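Sorting on a Shared Table: Baskets, Labels and Reach
Student project report, Varkarwood study group
25 Nov 2020

1. Background

Our project began with a small problem in the Vitden workroom. Things which belong to different groups were always left together on one table, and each person put them away in a different manner. We wanted to find a simple layout for sorting, with low cost and without building new furniture. In March we had already made a paper plan, which we called Plekix, but it was made for shelves and we could use only the labelling part of it.

2. Table and baskets

We chose the white table by the wall. Its top is smooth and it has a cutout on one side, so we kept the baskets away from that side. For the containers we decided on open wicker baskets, two in number. Boxes with a lid were also discussed, but a lid must be opened each time, and this we did not like.

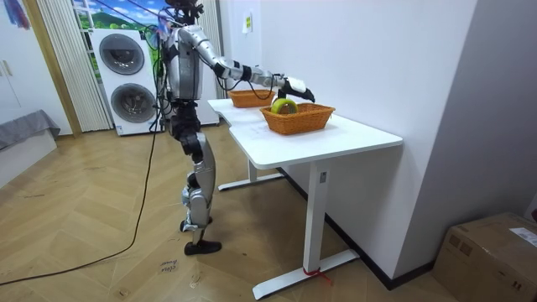

Figure 1. Fruit held at the nearer basket, with the second basket towards the wall.

The rectangular shape fits well beside a wall. A round basket of the same width wastes the corners — we saw this on our drawing before we tried anything. The flared sides are also a help, as the opening is wider than the base. The weak point is the far basket, which asks for a longer reach over the table.

3. Placing the items

We made 110 placements in the first layout and 314 in total. An item counted as placed when it rested inside the basket without touching the rim. Small items were harder to judge than big ones, and we had to agree on this rule again after the first day. 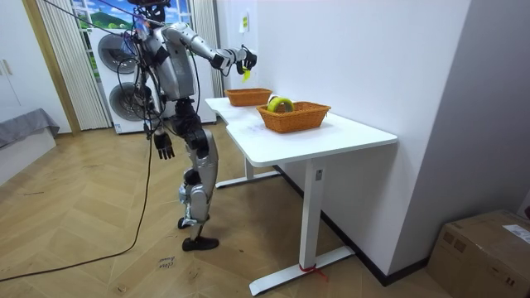
Figure 2. A small yellow item held over the table; a yellow-green one rests in the front basket.

4. Labels

The labels are handwritten on white paper and lie flat in front of the basket. On a white table this is not the best choice, and for the next version we would take coloured paper with a thicker pen.

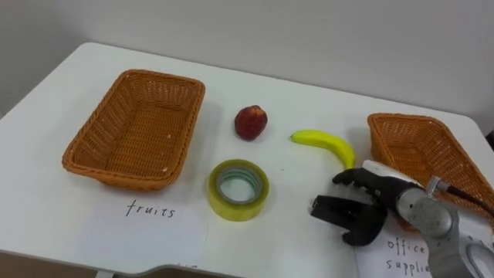

An apple and a banana are easy to sort, but a roll of packing tape must clearly go somewhere else, and for this reason we mixed the items before sorting. The group from the Torvik course suggested to add a third basket for things which fit no label. We have not tested it yet — the table would need a new layout, and the reach to the far side should be measured first.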